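Bring Back the Kitchen Table

January 2019

My building association sent around a survey over the holidays asking what we would change about our apartments if money were no object. I filled it in at eleven at night with a plate of toast on my knees, and I wrote one word in the box: table. Then I felt silly and added "a proper one, please," as though the association keeps them in a closet.

I live in a Tzanetos unit, in the Danotska development out past the rail yard. If you have rented anything in this town in the last few years you know the layout even if you don't know the name. You come in, there's a counter with two stools, and the counter is the kitchen, the dining room, the desk and the place where mail goes to die. The leasing brochure calls it a "social island." I have been on this social island for 3 years and I can report that it sleeps none and seats two, as long as the two don't want to look at each other.

I grew up with a table. It was too big for the room and you had to go sideways to get to the fridge, and it wobbled in one corner no matter how many times my father folded a matchbook under it. Everything happened there. Homework, haircuts, taxes, the bad talk with my brother about the car, my aunt's long phone calls with the cord stretched across so that you had to duck. We ate there too, of course, but if you added up the hours I bet eating would come in third or fourth.

So this is my case, such as it is: every home that's meant for people to live in ought to have room for a table with legs and chairs that pull out, and we should quit letting developers tell us that a ledge does the same job.

I know how this sounds. There are people in this city who'd love to have my counter, and I'm not comparing myself to them. And I know square footage costs money. When I brought all this up at a Danotska open house (they were showing the new phase, I went for the cookies) the woman at the desk told me very kindly that a dining area adds 41 square feet to a floor plan and that renters don't ask for one. Well, I'm a renter and I was asking! She gave me another cookie.

But think about what gets put in with no trouble at all. My place has two bathrooms. I live alone, with a visiting nephew every other weekend. I have a closet with a light that comes on by itself, and an alcove by the door that I believe is for a wine fridge. All of that fits. What doesn't fit is a spot where four people can sit down at the same height and pass each other the potatoes.

The showroom pictures get at this in a funny way. Tables do turn up in them, bright and white, with something round and green and a couple of dark utensils and not much else. I've looked at a whole lot of room plans on my phone by now, more than is good for me, and the table is always so clean it hurts my eyes.
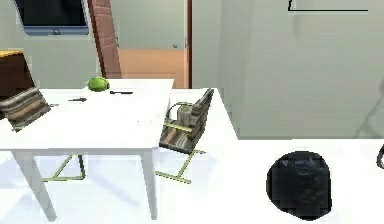

White table, striped chairs, one rounded green thing like a melon or an apple.

Where's the mail? Where's the cereal box with somebody's elbow next to it? I'd just like it with more crumbs. I suspect that some of us have come to think of a table as a thing you keep nice, and once you think that, sure, it's the first thing you'd give up. A thing you have to keep nice is a chore. The one I grew up with was never nice a day in its life.

A friend of mine argues the other side, and argues it well, so let me give her a turn. She says the table was never this happy democratic spot I make it out to be. In her house it was where you got stuck. You sat until your plate was empty, you listened to your grandfather, and the same person got up every time somebody wanted salt, and that person was her mother. When she moved out she ate on the couch for years and it felt like freedom. Her kids eat on the floor in front of the TV on Fridays and they talk more then than on any other night.

I've thought about that a lot and I don't have a good answer. She's right about the salt. In our house it was my mother too, and it took me until I was grown to notice that her chair was the one nearest the stove, and that nobody had picked it for the view. A table won't fix who does the getting up. All I can say is that when it finally came out in our family (there was some shouting, it was a holiday) it came out at the table, with all of us facing each other and no good way to leave without asking three people to scoot in.

That may be the part I miss. On the stools you both face the backsplash. My nephew is 13, and for a while I thought facing the same way was good for him, like talking in the car. And it is, a bit. He'll tell a wall things he won't tell my face. But I can't see if he's joking, and he can't see that I've stopped chewing because of what he said. We miss half of it. Last fall we took our plates down to the picnic bench behind the building, coats on, freezing, and sat across from each other, and we stayed out there until the lights came on over the parking lot. He beat me at cards twice and told me about a girl, or anyway he told me there was one.

I should say something about materials, because whenever I get going on this, people want to know what kind of table. I don't care! Get whatever you can lift. I went through a stretch of caring very much. I drove out to Skivden, the big salvage barn on the county road, where they have old doors and slate and lumber stacked up to the rafters, and I ran my hand over everything and came home with dust in my eyebrows. I get the appeal of a surface that's been through something. I could look at a worn gray surface and wood side by side all day.
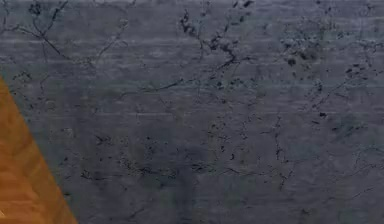 Dark gray and pitted, with a corner of orange-brown wood.

Then I saw what a finished tabletop was going for. The one I liked was $2000, and it didn't come with legs. At that price I'd have been running around after my own guests with coasters, and we'd be right back to the thing you have to keep nice. What I want to sit at could be an old door on two sawhorses. My neighbor down the hall has a folding card table from Dusska, the discount place, with a burn mark on it, and she has people over more than anyone I know. She has to move her bed to open it. She moves the bed.

I admire that more than I can say, but I also don't think a person should have to move a bed to have soup with her sister. We have rules for how many outlets go on a wall and how wide the hallway has to be. Somebody decided once that a bedroom needs a window, and I'm sure a builder somewhere complained about the cost of glass. I'd like the city to add one more line: past a certain size, an apartment should have a clear patch of floor, near the kitchen, big enough for a table and the people around it with their chairs pushed back. Mark it on the plan. Folks who'd rather put a treadmill there can put a treadmill there.

The zoning people take comments on new buildings every April, and I've already got my letter started. It's too long and it has the thing about the potatoes in it. If you rent in one of the Tzanetos buildings, or anywhere with a ledge and two stools, I'd love for you to write one too, and if you want to work on it together you're welcome to come by. Bring a chair.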